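19 January 2020

Sunday in the shop again, with the heater ticking and a thermos of tea, and I finally got back to the hide glue tests for the Marino chairs. Deming soaked the granules overnight for me (bless him, I would have forgotten) and I warmed them slowly in the double pot until the glue ran off the brush in a thin string.

I glued up 8 joints in maple offcuts, the first few with the wood straight off the cold rack and the rest after a good long sit by the heater. The warm ones gave me so much more time to get the clamps on! Usman thinks a pinch of salt would stretch that further, and he may well be right, so that goes on the list for the next batch.
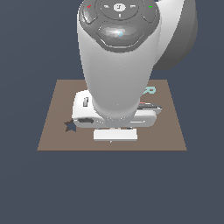 Clamps stay on until tomorrow evening, please, Zihan, however tempting it is to peek. The leftover glue is in the little fridge, in the jar with the blue lid. I still owe Guangming an answer about the cracked seat rail, and we need more granules before the next batch.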